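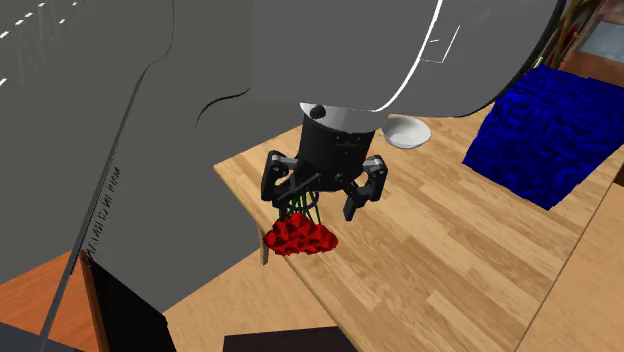 Simulator at the Ochoa open day, gripper over the red flowers

Open day at Ochoa (Plovholm) - went, loved it, long post
14 replies | Share | Print | E-mail this thread

tinplate_otter wrote:

So I finally made it to one of these! Ochoa opened up their Plovholm building for an afternoon in August and I took the bus over from Ernimcombe with my nephew, who is eight and has opinions about robots. I meant to write two paragraphs and this got away from me, sorry.

The part I want to talk about is the simulation room. I had sort of planned to skip it (I can look at a screen at home) and go straight to the real arms upstairs, but the line upstairs was out the door, so we wandered in and ended up staying most of the visit. They had a single arm running in a simulated room on a big monitor, and the job was picking up a bunch of red flowers from a table. That was the job. Flowers! I've seen so many cubes get picked up at these things that I nearly cheered.

The table also had a shallow white bowl on it and a big blue thing, folded cloth I think, and they let you ask for different jobs with the same stuff. Somebody's kid asked for the flowers to go in the bowl. Somebody else wanted the bowl moved out of the way first. You could call out a request and the woman at the keyboard would set it up and off it went, and sometimes it was lovely and sometimes the flowers ended up on the floor and everybody groaned together.

What got me was how much goes on before it touches anything. The arm comes down, the fingers open, and then there's this little hover where it's lining up, one finger going in behind the stems. My nephew started holding his breath every time. By the end the whole row of us was doing it.

Anyway, go if they do it again. Free, decent coffee, very patient staff.

gearlash wrote:

Glad you had a good time, but I was there too and I came away a bit flat. I drove over from Pundholm to see machines. A simulation of a robot is a video game as far as I'm concerned. You can make the flowers weigh whatever you want and you can make the stems as sticky as you want. I would have traded the whole room for ten minutes closer to the rope upstairs.

tinplate_otter wrote:

@gearlash fair, and I did get upstairs at the end and it was great! But I'd push back on the video game thing. In a game the flowers get picked up if you press the button. In there it missed plenty. It knocked them, it pinched air, it got them halfway and let go. If they were cheating they were cheating badly, lol.

bramblewick wrote:

I do this kind of thing for a living (different company, much smaller) so a few words in defense of the sim room.

Look at where those flowers are. Part of the bunch is out past the edge of the table. If you try that on a real bench you will be picking flowers up off the floor all morning, and if the arm comes down a little low you have hit the corner of the table with a gripper that costs more than my car. In the simulator you let it fail, reset, and go again, and you can leave it going overnight. The real arm gets the good attempts later.

Gearlash isn't wrong that you can set the friction to anything. That's the hard part of the job, and whoever does it at Ochoa deserves more than coffee. If your numbers are too kind, the thing looks like a genius on the monitor and a drunk on the bench. I've shipped one of those. It was a long week.

gearlash wrote:

OK but then say that at the open day. There wasn't one sign in that room telling people that the numbers could be off. My neighbor walked out thinking the arm upstairs could do flowers too.

bramblewick wrote:

Can it?

gearlash wrote:

It was stacking cups when I was up there. So who knows.

tinplate_otter wrote:

I asked! She said they'd tried it with fabric flowers and it went "okay on the good days." And she did talk about the difference between the two, at length, my nephew asked her why the pretend one was braver. I thought that was a pretty great question. She said the pretend one never had to pay for anything.

quillback77 wrote:

Lurker, but I have to ask about the camera angle. In the picture at the top, it's looking in so close that the arm takes up much of the top of the view. Was it like that all afternoon? I'd have gone nuts. I want to see the whole arm.

tinplate_otter wrote:

No, she could fly the view anywhere. The close one was the crowd favorite because you could see the fingers. From farther back the arm is pretty but you can't tell if it's got hold of anything.

quillback77 wrote:

Makes sense, thanks. Is that a purple ring on the stems? I like that somebody modeled a tie for the bouquet. Does the gripper go for it, or for the stems?

tinplate_otter wrote:

It's a purple ring, yes! I don't know if it was aiming for it. It went down at the stems, right by the ring, on most of the tries I watched, but nobody told us that was the plan and I didn't think to ask. Next time.

bramblewick wrote:

If it was me I'd go for the stems close to the tie. They're fanned out on the flower side and bunched where they're held together, so that's where you've got something solid to close on. Fingers that shape don't love a loose bundle. You get two stems and lose the rest.

Also I'd bet the stems are one stiff piece in there and don't bend. Bendy things are slow to simulate and they have a habit of exploding. Same question for the blue cloth: did it ever move like cloth?

tinplate_otter wrote:

Never saw them touch it with anything. One kid asked for it to be folded up smaller and she laughed and said "ask me in a few years."

bramblewick wrote:

Ha. Then I'd put money on it being a lump with creases painted on. No shame in that, ours are too.

saltmarsh_pat wrote:

I went with my mother, who has arthritis in both hands and hasn't got any patience for gadgets. She'd come for the coffee. She sat down in front of that screen and would not leave. She used to do flowers for a shop in Ernimcombe, and she kept telling the monitor it was coming in too steep. "From the side, you great lump, from the side." The woman running it turned around and asked her to explain, and then changed the approach so it came in lower! It did worse, for the record. The fingers caught the tabletop. My mother said the table was too high.

So put us down on the side of the simulation room. You can't walk up to a real arm and have it try your idea.

gearlash wrote:

OK, I'll admit that's a good story and I would have liked to be in the room for it. I must have left by then.

My complaint stands about the split though. Two rooms, and everybody squeezed up the same stairs for the second one. If they had shown the same flower job in both rooms, one after the other, I'd have been the happiest man in Pundholm. Show me it working in the computer, then walk me upstairs and show me it dropping the real ones. I'd respect that more than cups.

bramblewick wrote:

Agree with every word of that. It's the comparison that's interesting, and they've got both halves sitting in one building.

tinplate_otter wrote:

Ooh yes, same here. There's a feedback form on the Ochoa site, I'm going to put that in. Gearlash, you should too, they'll listen more if it comes from somebody grumpy.

gearlash wrote:

Already typing.

quillback77 wrote:

Practical stuff for those of us who have never been: is it OK with little kids? Mine are younger than the nephew. And is there parking, or is the bus better?

saltmarsh_pat wrote:

Bus. The lot is tiny and the street fills up early. Kids are fine downstairs, it's all chairs and a screen. Upstairs it's loud and the rope is low enough that a small one could duck it, so hang on to them. Elevator is around the back by the bike racks, which we found out after doing the stairs.

tinplate_otter wrote:

What Pat said. Get there when the doors open and do the upstairs first while it's quiet, then come down and get comfortable. And bring requests! They ran dry for a bit in the middle of the afternoon and we got flowers-to-the-bowl five times in a row. My nephew's been making a list on the fridge ever since. Top of it is "pick up ONE flower," and I think that's going to be a nasty one.

bramblewick wrote:

That is a horrible request and I'm stealing it for work.

Log in to reply | 22 comments | 8 shares
Contact the moderators | Copyright remains with the posters | Back to top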